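Papers > Travel and Everyday Life > Whitelaw Working Papers > Section 4

4. What people said about packing for kids

I'll admit I went into this part of the study expecting to be bored. Packing is packing, right? But once I started reading the 248 diaries that came back from families in Drostden, I couldn't stop. Parents wrote pages and pages about who packs, who unpacks and who gets blamed for the missing sock (usually the other parent).

The first thing I noticed was how early kids want in. I had asked parents to write down the age at which a child first packed something alone, and a lot of them gave an answer well before school age. What went in was mostly toys, often one shoe, sometimes a snack that came home again in terrible shape. Parents would wait until bedtime and quietly repack the whole thing. I did exactly this with my own daughter all through January, so I can't claim to be a neutral reader!

The older Dredum survey, from 1998, asked nearly the same questions, and I leaned on it a lot. It had 766 replies, which is a good deal more than mine, but it only asked about the family's shared bags. A child's own bag didn't come up at all. I don't want to make too much of that gap, since a question you never ask can't get an answer. Still, when I talked to grandparents in Stostis, most of them remembered one big case for everybody and a fight over the corner of it.

Where the diaries really got lively was on the look of the thing. Kids' cases come in loud colors with cartoon animals on them (Figure 1), and parents had strong feelings about this, both ways. Some loved being able to spot the bag from across a station. Others felt they were paying for a picture the child would outgrow by next summer.
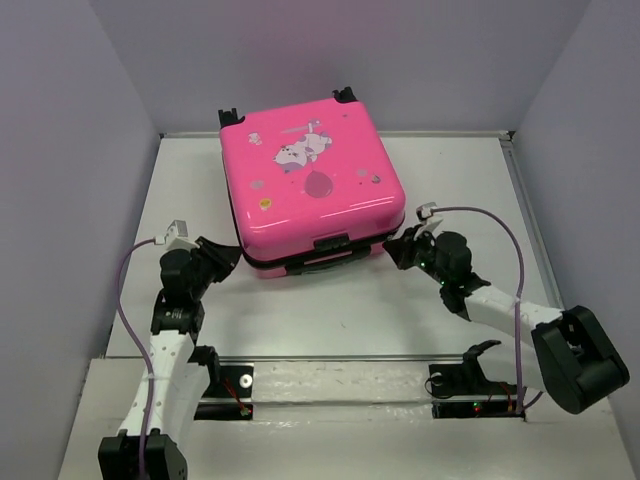 Figure 1. A child-sized hard-shell suitcase with a cartoon animal on the top.

The kids, as far as I can tell from what their parents wrote down, cared about the picture first and the wheels second. Pockets hardly came up. In 52 of the diaries a parent mentioned the case being used at home between trips, as a doll bed or a shop counter or a place to hide things from a brother. I hadn't asked about that, and I wish I had, so the number is probably low. I come back to play at home in Section 5, where the bedroom floor gets a lot more attention than the airport does.

Contact the series editors | Copyright Whitelaw Working Papers | Back to top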